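From: Kiều Lý
To: handheld-ops list
Date: May 5, 2020
Subject: Re: Width reading drift on the hand-held grippers, Sernunside station

Dear colleagues,

Thank you to Khôi Ngô for the report quoted here. I am replying to the full list because the fault affects both Sernunside and Pliltgate, and because the interim instructions have changed.

Khôi Ngô wrote:
> During the laundry tasks yesterday the right-hand unit began to
> report its jaws as closed while they were still open. The operator
> noticed it on a hanger task, when the replay showed a grasp that
> had not been made. We restarted the unit and the reading was
> correct for 39 episodes, then it slipped again. The left-hand unit
> shows nothing unusual. I have set the right-hand unit aside and
> would like to know whether the earlier episodes may still be used.
>
> One further point. The operator reported a pinch to the side of
> the index finger when the jaws were released. No skin was broken.
> I have entered it in the log, but I do not know if the two
> matters are connected.

We have examined the unit at Pliltgate. The set screw that holds the encoder magnet to its shaft had backed out by a small amount. With light objects the magnet stays in place and the width reading is sound. When the operator squeezes hard and releases quickly, the magnet turns on the shaft and the zero point moves with it. A restart sets a new zero, and for that reason the fault appears to clear.
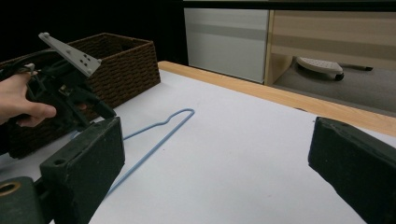

The station manual lists the width check as part of the start-up routine only. That is not sufficient for a fault of this kind. A unit may pass at the beginning of a session and drift well before the end of it, and the recording software gives no warning so long as the reading stays within its permitted range. We have asked Jesimeo, who maintain the software for us, to add an alert when the fully open reading differs from the start-up value. No delivery date has been agreed.

With regard to the episodes already recorded, 400 were collected with the right-hand unit after its last service. The first 200 were compared against the video, and 4 showed a mismatch between the reported width and the jaws. The remainder are on hold. Please do not delete them – the video and the pose data are not affected, and the width values may be recoverable.

As to the pinch, we regard it as a separate matter. The return spring in this unit is within limits. The operator's finger was resting forward of the grip, where the linkage closes on release. Khôi was right to log it, and we ask that similar events be logged even when no injury results.

Until further notice, the following applies at both stations:

Check the fully open and fully closed readings at start-up, at each change of operator, and after every change of task. Record the values on the session sheet.

If either reading is off, stop the session. Do not restart the unit in order to continue.

Keep all fingers behind the front of the grip while the jaws are moving.

Do not tighten the set screw at the station. It requires thread locker and a new calibration, and units should be sent to Pliltgate for both.

The Gu units use a different encoder mount and are exempt from the additional checks – the finger placement rule applies to them as well.

Khôi, please send the session sheets for the held episodes when convenient, including any on which the readings were left blank.

Regards,
Kiều Lý
Equipment Safety, Pliltgate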